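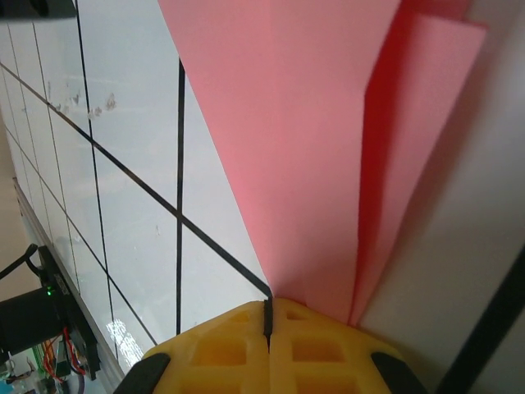
Herman Pattinasarany asks whether the fold direction was marked on the pink sheet before creasing, and whether the darker red-pink tone on the folded side should be recorded as a property of the stock or put down to the lighting. He would also like the waiting time after each fold written into the entry, as it was left out last month.

Response to the above. No fold direction was marked. The sheets in this lot carry no grain arrow from the supplier, and we elected not to add pencil marks to the face. The tone is to be treated as shade until a flat piece has been compared with a folded one under the bench lamp at the same angle. The waiting time is now given below.

Entry 1442, February
Folding and standing trial, pink stock
Supplier: Stimach
Lot: 2629
Work surface: white tile, dark grid lines, black tape

Purpose. The Drundus insert requires a soft panel that can be folded once, stood on its edge and left without support while the carton is closed over it. The earlier gray stock held a crease well but marked too easily. The pink stock is the proposed replacement. The present entry concerns handling only. Cushioning and wear are covered separately.

Preparation. Sheets were taken from the wrapper the previous afternoon and left flat overnight under a board. The tile was wiped with a damp cloth and dried. Three sheets were set aside for the trial, and the remainder of the lot was returned to the shelf. The black tape on the tile was retained as a general guide for the eye and is not a measuring line. Any dimension quoted in this entry was taken with the steel rule.

Flat condition. Each sheet was laid on the tile and examined before folding. Corners were to be sharp and edges straight, with no print on the face. A sheet that rocked when pressed at a corner was to be turned over and tried again before being rejected. None was rejected.
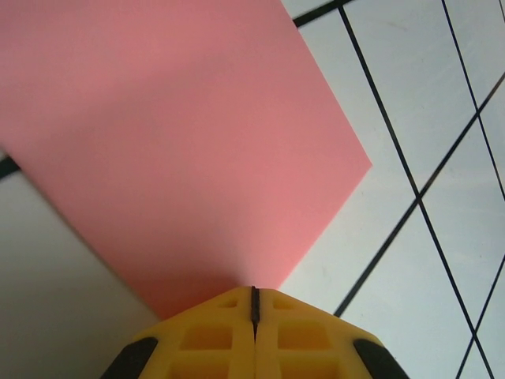 Lumenta Packaging Workshop, Duvomville
Inserts and Linings Section / shared notebook

Tone of the face. The pink is not perfectly even to the eye, and the lower part of a sheet will often look redder than the upper part when something stands near it and blocks the light. Colleagues comparing lots should therefore view them side by side and clear of other objects. S. Sumampouw has requested a reference swatch for the drawer, and one will be cut from this lot.

Folding. The sheet is brought over on itself and pressed along the crease from the middle outward. Pressing from one end was tried first and caused the panels to creep out of line by the far end. The crease should be pressed once only. A second pass flattens the fold but leaves a shine on the outer face that does not come out.

Waiting time. Six minutes between folding and standing, timed by the wall clock. At less than this the panels opened and the piece leaned.

Standing. The folded piece is raised with the crease to one side and released only when both lower edges are in contact with the tile. The grid lines are a convenience at this stage, as a piece that has been set down at an angle is easily noticed against them.
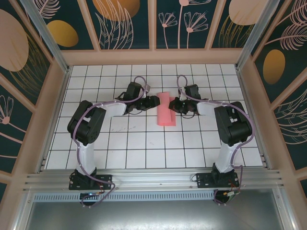 The second layer tends to sit slightly proud of the first, and it is this layer that first touches the carton wall. It should face the wide side of the Drundus carton. If it faces the narrow side, it catches on the flap and the piece has to be withdrawn and reset.

Scuffing. Dark scuffs on the tile should be cleaned off before the next lot is opened, as it has not been established whether they transfer to a pale face. Herman has offered to try a white eraser before we resort to solvent.

Storage. Folded pieces are not to be stacked flat under weight. They were placed upright in the tray at 4:15 p.m. and will be examined for spring-back in the morning.

Outstanding
Comparison of flat and folded tone under the bench lamp
Reference swatch, lot 2629 (Sulastri Sumampouw)
Query to Stimach regarding grain direction
Repeat of the waiting time test with a sheet taken straight from the wrapper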